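Socket and slot check on the old Dell tower

Jun 7, 2026

The tower from the back room has been on my parts list since November. Teresa Dudek wants it as a file box for the Truker scans, so it only has to boot, hold a drive and stay quiet.

I laid it on its side and opened it up. Memory and processor both come out before any dusting. I use short bursts of air, held 5 inches off the board, and keep the nozzle away from the socket contacts.

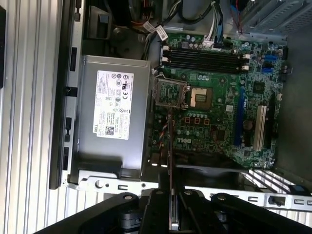

Dell board with the CPU socket open and all four memory slots empty.

The load plate stays up until the new chip is seated. I don't touch the contacts with anything, including a swab. Old paste comes off the cooler base with isopropyl and a lint-free cloth, then 30 minutes to air out.

The Dell supply stays in for now. Cyprian Sobczak has offered me a spare, but I would want to compare the connectors first.

Memory goes in next, one stick at a time, with a boot test after each. The drive gets a full surface scan, which took nearly 100 minutes on the last one I did.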